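The cupboard under the stairs, and other places I keep food

I have been meaning to write about the larder for months, and every time I sit down to it I end up going and looking in the larder instead, which usually leads to toast. But it is November, it is dark by tea time, and the kettle is on, so let's have a proper go.

When we moved into the house at Nundside there was a cupboard under the stairs with a gas meter in it, a broken hoover and 178 glass jars. I know the number because the previous owner had left a note on the door giving it, as though we might want to check. Most of them had lids. A few still had a dark sort of jam at the bottom that I did not investigate. I washed the good ones over two evenings, lined them up along the hall and felt terribly pleased with myself, and then had no idea what to put in them.

My grandmother's larder was a cold little room with a stone shelf and a mesh window, and it always smelled of apples and candle wax. She never wrote a label in her life. She knew the flour from the cornflour by the sound it made when she shook the tin, and I have tried this at home and can report that I don't have the ear for it. We had a very odd white sauce that week.

So mine is a labelled larder. I began with the dry things: rice, lentils, pearl barley, the three kinds of oats that have somehow become necessary. Then the tins went along the floor, because the shelves bow if you so much as look at them. The jars took care of everything loose, and that left me with the packets, and the packets have been my undoing. Stock cubes, noodles, custard powder, half bags of nuts with a peg on. They slide about and they fall down the back, and you find them at Easter.

It was Ivars Lapiņa, who has the house with the blue gate, who put me on to clear boxes. He said that if I couldn't see a thing I would buy it again, and as I had four bags of red lentils at the time I was in no position to argue.

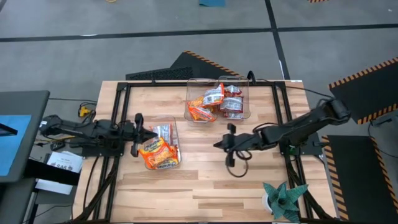
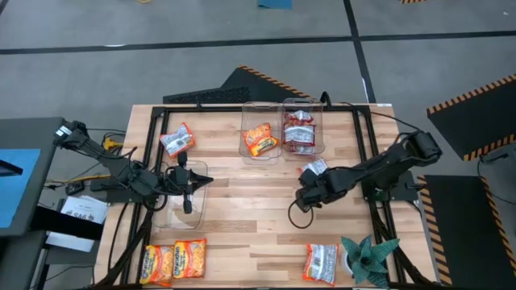 I held out for baskets for a good while, mind you. Baskets look lovely. I had a set of wicker ones from the market at Rumenden and I was very fond of them, but flour gets into the weave and never leaves, and you have to lift each one down to see what's hiding in it. They live in the bathroom now with the flannels in, and they seem much happier.

The shelves were the next thing. Wenceslao Durán, who used to fit out boats and can't abide a wasted corner, came round for a cup of tea and stayed until it was nearly dark with his head in the cupboard. He put in a new bottom shelf from a piece of old worktop, 90 centimetres long, and cut a curve out of the front so the door would clear it. I would never have thought of the curve. I paid him in chutney — the good one, from the back — and he has since been round to ask whether there's any more.

There is, as it happens, because the plum tree went mad this year. I made two big batches using the Petrauskas recipe, which came to me on the back of an envelope from my mother's old neighbours and calls for a frightening amount of garlic. It needs to sit for 60 days before you open it. I have never once managed that. I opened the first jar after three weeks, with some cheese, standing up in the kitchen in my coat, and it was a bit sharp but very good.

What I haven't sorted out is the damp. There's a patch low down by the meter which comes and goes with the rain, and I've moved the sugar twice. I've got a saucer of salt down there at the moment on my aunt's advice and so far it has turned into a saucer of wet salt. If anybody reading has an under-stairs cupboard on an outside wall and has found something that works, do please tell me in the comments.

Right, the kettle boiled ages ago and I shall have to put it on again. Next time I'll type up the chutney, once I've worked out whether that smudge on the envelope says teaspoons or tablespoons.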